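Home | Visits | Kit & Money | Archive | Contact

September 2021
By Hannelore Schwerdtfeger

Open day at Leitner, Vodau. Went with one question – do we buy an arm this year or wait. Train late, missed the welcome, straight into the simulation room. Big screens, no hardware in there. They plan every cell on screen first, table, floor, the lot, before anyone orders a bolt. Pen into pencil cup was the task on show.
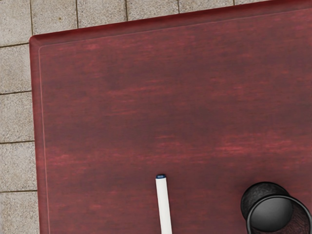 Marker and black container on the red table, all simulated. 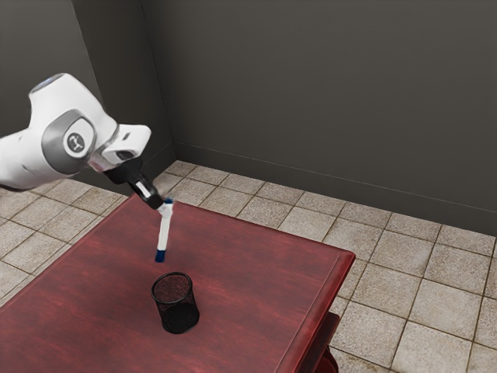 Asked the obvious: what does the sim cost if you dont buy the arm after. Answer was 3,314 for the year, one seat, support extra. Support is 80 an hour. Wrote that down twice. Sometti quoted us less in spring but no training included, so not a like for like.

Good chat over coffee with the woman who does their planning. Her advice – price the table, guarding and gripper spares before the arm. Most first-time buyers do it the other way round and come back in September asking for more money. She puts 500 aside per cell for fingers and pads alone. We had nothing down for that. Need to fix the sheet.

Lead time 4 months on arms at the moment, grippers quicker. Means if we want something running by spring the order has to go in very soon, and I dont have sign-off.

Triltavon stand in the afternoon, mostly conveyors. Nice people, wrong size for us. Picked up the price list anyway.

Lunch decent. Parking terrible acording to everyone who drove.

Plan for now: take the one seat, build our own bench in it, try the two jobs we argue about, then decide on the arm. Will put the numbers round by Friday.

Recent visits
Sometti showroom, second look
Conveyors on a small budget
Renting versus buying – notes
What we spent on guarding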